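Three weeks with a used phono stage

I bought the Blöndal phono preamp in January from a man two towns over who was moving to streaming. He wanted 314 dollars for it, an odd number, and I paid it. It came with the power supply and no manual. My old one was built into an integrated amp, and it hummed whenever the refrigerator kicked on.

The turntable is the same Bresis belt drive I've had since college. The cartridge is a moving magnet with more than 200 hours on it, so I wasn't expecting miracles. The Blöndal has a row of switches on the bottom for gain and loading. I left the loading alone and set the gain to the lower position, and that was the right call. On the higher one, loud piano got hard and a little fuzzy at the peaks.
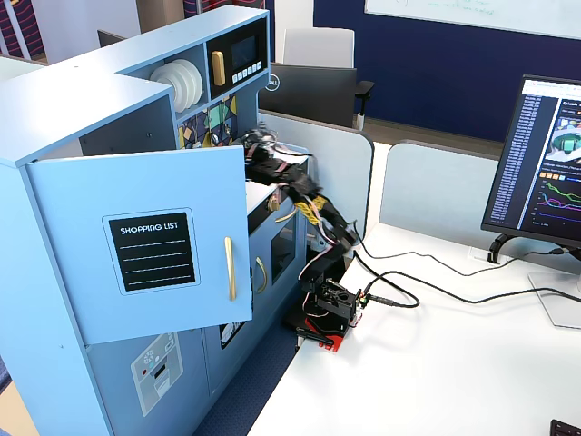 What changed and what didn't

The hum is gone. That alone would have been enough for me. Surface noise is about the same, and a scratched record is still a scratched record. Bass is tighter. I noticed it first on an organ LP from the Gimthorpe label that used to turn to mud in the pedal notes.

Voices are harder to judge. On some records they sit farther forward than I was used to. I went back and forth between the old input and the new one for an evening and decided I liked the new one on everything except a couple of mono folk pressings.
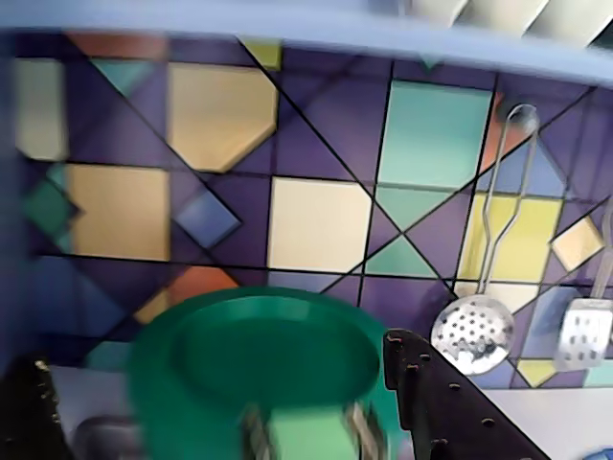 I did end up moving it. On the shelf right above the amp it picked up a faint buzz, which went away when I put it on the other side of the turntable with a longer cable. The longer cable cost me another 20 minutes of crawling behind the cabinet and no money, as I had one in a drawer.

Piyumi Munasinghe asked me whether a unit like this makes sense with a starter turntable. I would put the money into the cartridge first. If you have no hum and your stylus is old, replace the stylus and see how you feel in a month.

The one thing I dislike is the power switch. It's on the back, so I leave the thing on all the time. It runs warm. I have a pair of Butgate speakers on order and will write something when they get here.
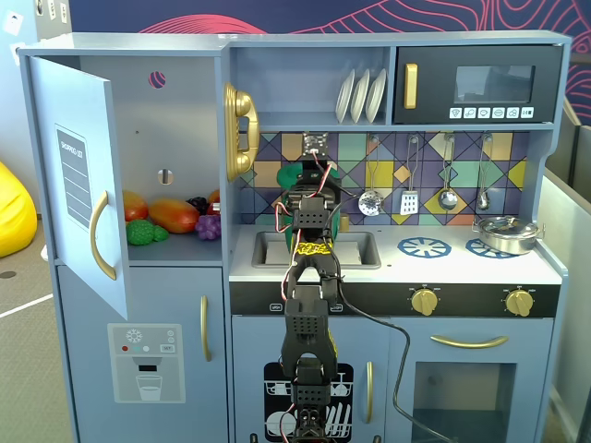 Cletus Crenshaw
5/19/23
I've had the same Blöndal for years and leave mine on too. Try the higher gain again if you ever switch to a low output cartridge. With mine it was the only setting that got loud enough.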